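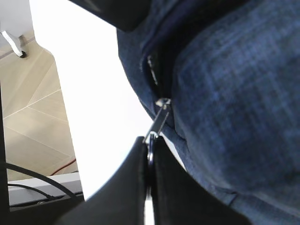 Staff at the Harora and Malabanan offices who bring food from home are asked to follow the procedure set out on this page. It covers packing, the journey to work, storage during the morning and reheating. It applies equally to agency staff and to visitors who stay for more than half a day.

The guidance was prepared by Jonalyn Tiongson of Workplace Services and replaces the notice previously displayed beside the refrigerators.

## Before you begin

You will need:

- an insulated bag that closes fully
- a food container with a tight lid, suitable for the microwave if the meal is to be reheated
- one or two ice packs, frozen overnight
- a label or a strip of masking tape, and a pen

Containers with metal trim must not be used in the office microwaves. Where the base of a container carries no microwave symbol, transfer the food to one of the plates kept in the kitchen.

## Packing the meal

1. **Cool cooked food promptly.** Divide large portions between shallow dishes so that they lose heat quickly, and place them in the refrigerator within two hours of cooking. Rice should be refrigerated within one hour and eaten by the end of the following day.

2. **Wash fruit and vegetables the evening before.** Dry them thoroughly. Cucumber, lettuce and similar items keep better whole or in large pieces, and may be cut at work with the knives provided.

3. **Keep raw and cooked foods apart.** Raw meat and raw fish may not be brought into the office kitchens, whether or not they are wrapped.

4. **Fill the bag in the right order.** Heavy containers go at the bottom and soft fruit at the top. Place an ice pack directly against any food containing meat, fish, egg or dairy products.
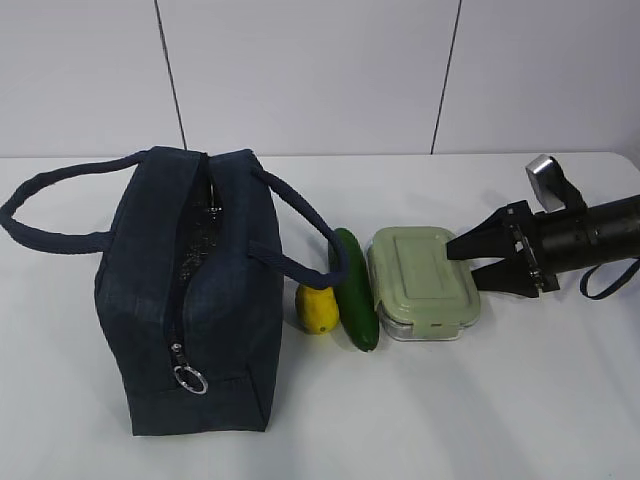

5. **Close the bag completely.** A gap left at the top allows cold air to escape. Check that no cloth or wrapping has caught in the fastening.

6. **Label the container as well as the bag.** Write your name, your department and the month and day of packing. Items without a label are removed at 6 p.m.

## Storage on arrival

Place food in the refrigerator on your floor as soon as you arrive. Remove the container from its bag first, as insulation slows cooling once the food is inside the refrigerator. Bags should be left on the hooks by the door or kept at your desk.

Each person may use the space of one medium container. Staff who regularly need more room, including those with a medical diet, should write to Cherry Mae Cruzado, who allocates shelves in the Burneleck wing.

Food should not be kept at room temperature for longer than four hours in total. During May and the following months, when the upper floors become warm, this should be treated as a firm limit.

## Reheating

The microwaves are rated at 1,000 watts, so times printed for less powerful ovens may need to be shortened. Loosen the lid before heating, stir halfway through and allow the food to stand for one minute. It should be steaming throughout. Where a probe thermometer is available, the centre should read at least 80 °C. Food may be reheated once only.

## Cleaning and care

Wash containers in hot soapy water on the day of use. Wipe the lining of the bag with a damp cloth and a little mild detergent, and leave the bag open overnight to dry. Most insulated bags should not be machine washed, and the maker's label should be followed in every case.

Containers left in the drying rack for more than 14 days are passed to the lost property desk at Gulel House. Enquiries about missing items should be addressed to Eduardo Lumbao.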